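# The Last Cup Before the Meeting

Codeddale has 439 households and, until last February, one place to buy coffee after lunch. That was the counter at the back of Rácz, the hardware store on the main street, where a paper cup cost 2 dollars and the milk was whatever the owner had picked up that morning. When the counter closed, people in town had to decide where else they were going to stand and talk.

Many of them ended up at work. Zilbridge, the seed company, is the biggest employer in the valley, and its office on the river road has had a coffee machine for years. Most of the staff used to walk past it. Now there is a line at ten in the morning and another at three.

"I used to go out for coffee to get away from my desk," says Ulla Eide, who handles shipping. "So at first I was annoyed. Then I found out that the man who sits on the other side of the wall grew up on my aunt's road. I had worked there six years." 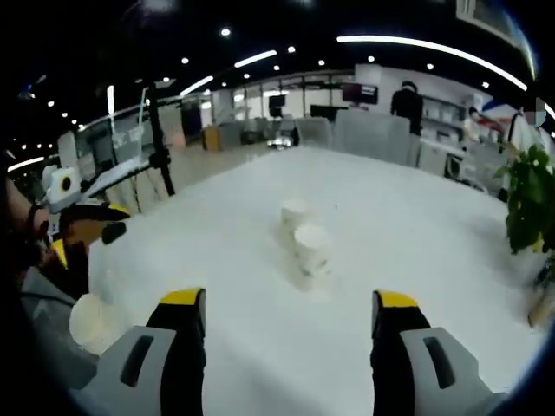

Office coffee in the United States was long thought of as a thing to put up with. It came from a glass pot on a hot plate, and whoever took the last of it was supposed to start a new one. Pod machines ended the argument over the pot, but they also ended the wait, and the wait was when people talked. At many offices now, coffee comes one cup at a time and gets carried straight back to a screen. Two white paper cups standing close together on a wide white table are a small thing, but they suggest the older habit, the one where coffee was a reason to stop for a few minutes with another person.

Fadime Güler studies how people use shared rooms at work, and she has spent the past two winters visiting small companies in towns like Codeddale. She doesn't put much faith in lounges. Several of the firms she visited had paid for sofas and plants and found that employees stayed away.

"A sofa asks you to sit down, and sitting down looks like a break," she says. "Standing at a counter looks like you're about to leave. People will stand there for fifteen minutes, as long as it looks like two."

Her advice to managers is cheap. Put the machine where people already walk. Leave a clear surface next to it. Don't hang a bulletin board over it, or people will read instead of talk.

Zilbridge did some of this by accident. The machine had to be moved when a pipe leaked, and it went to a spot near the copier that happened to be on the way to everything. Vidar Viklund, who manages the building, says the complaints began right away. The noise bothered the accounting staff, and the supply closet ran short. A case of 1000 cups used to last most of a season. He has since bought mugs, with mixed results.

"They walk off," he says. "I bought 200 and I could find you maybe a shelf's worth."

The old counter at Rácz is now stacked with paint. Pendo Lyimo, who ran it for nine years, took a job at the school in Trirkness and says she doesn't miss the early mornings. She does miss hearing the news first. Her old customers still stop her in the grocery store to tell her things, usually by the bread, and she has learned to leave extra time for shopping.

Ulla Eide says the afternoon line at the office has gotten longer since the days turned cold. She goes at a quarter to three.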